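4. Sorting and shelving loose books

Reading time: 2 minutes

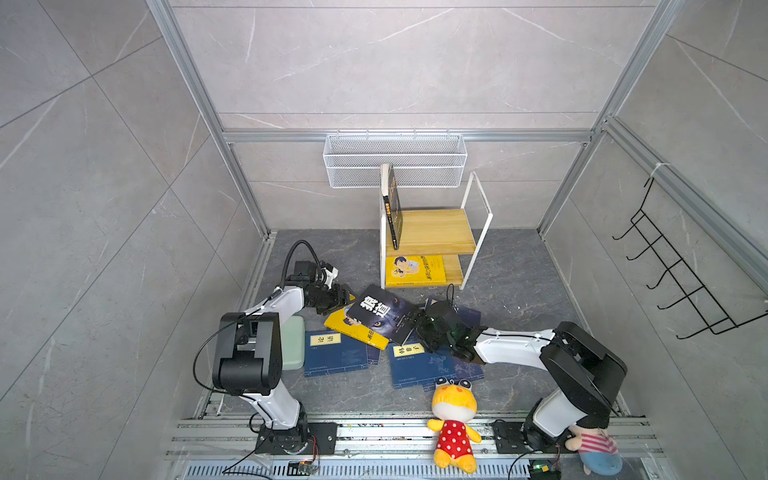 Books returned to the Birnach reading room are sorted on a flat surface before they go on a shelf. Tip them out gently and spread them until every cover can be read. Covers carry more than spines do, and many thin paperbacks have no readable spine at all. Where books overlap, start with the one on top: the black 狼道 with the wolf's face comes off before the yellow paperback under it is moved. Titles that look alike should be read in full. 论语 and 韩非子 are both on dark blue covers with faint line drawings, and they are easily put down as the same book if you go by colour.

4.1 Before you start

Clear a space next to the pile for each group you intend to make. Have the Endow shelf list open at the right language. Wash and dry your hands.

4.2 Sorting

1. Lift the top book with one hand under it. Do not pull a book out from the middle of the pile.
2. Close it fully and check that no pages are folded over.
3. Read the title on the front cover and find it on the shelf list. Chinese titles are listed in characters first, with pinyin in the second column.
4. Place the book face up in its group. Keep classics apart from modern titles.
5. Repeat until the pile is gone.
6. Square up each group with the largest book at the bottom. Stack paperbacks separately from hardbacks.

Note: If a title is not on the list, put the book in the Wanyama tray with a slip in it. Asger Overgaard adds new titles in September.

4.3 Shelving

1. Set the Zaltano bookend 2 cm in from the end of the shelf.
2. Stand the books upright, spines outwards, in list order.
3. Leave a gap of roughly 4 cm at the right-hand end so that books can be taken out without dragging on the covers.
4. Lay any book too tall for the shelf flat on the bottom shelf, title up.

Caution: Do not lift a full shelf. Take the books off first, then move the shelf with a second person.

Torn covers and loose pages go to Eyvindur Eyvindsson for repair. Do not use household tape. See section 5 for damaged books.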